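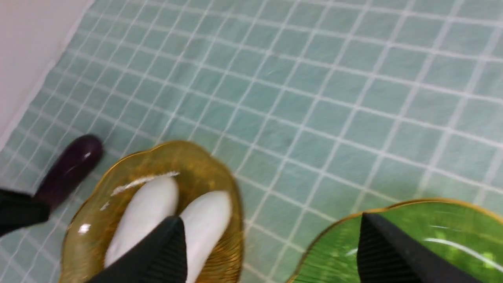 September, 7 a.m.

The office opened early to receive the revised estimates for the Ikby reading room. Rachid Shawky tabled the shelving proposal, which provides for 3,000 volumes and seating for 40 – a modest increase on the original plan.

Correspondence from the Moser branch was read and filed. It requests longer evening hours over the colder months, and a reply will be sent once the roster is settled.

The catalogue transfer from Skallby remains 2 weeks behind schedule. I have asked that the labour costs be reported separately.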